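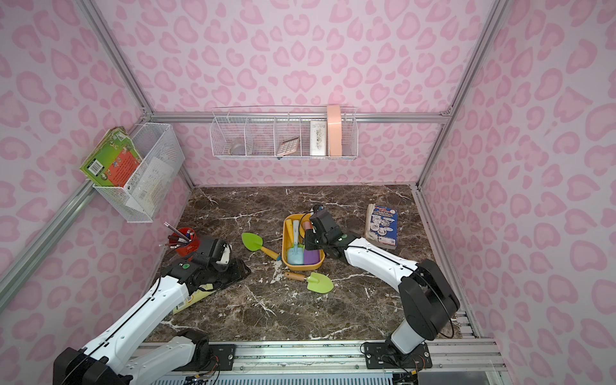
Maiara Macedo wrote in to ask whether softer finger pads are worth the trouble on a bench pair, or whether she should just turn the grip force down. Try the force first. It costs nothing, and most crushed cartons and bent pens come from a close command set for something heavier.

Some tips for comparing grippers at home:

Use the same items for every gripper. Toy garden tools, a cup of pens and an old paperback cover a lot of ground. Thin handles show up poor finger alignment, and a paperback shows up too much force.

Do 10 picks per item before you change anything. Write down the misses, and whether the item slipped or was never held.

Picking out of a caddy is harder than picking off the table. Score the two separately. Lower the wrist straight down and open the fingers only as far as you need, or they will catch the rim.

Polished tops let light things slide. If a trowel keeps scooting away, come at the handle from above and close slowly.

With 2 arms on one rail, home them one at a time. Check the cables at full reach before the first run and again after an hour.

Wipe the pads with a damp cloth and let them dry. I have used the Delleo pads since November and the Vitska ones a bit longer. The Vitska pads grip pens better. The Delleo pads are easier to get off.

Retighten the base bolts after 1,000 cycles. Mine had worked loose by then.

Updated 11/08/2020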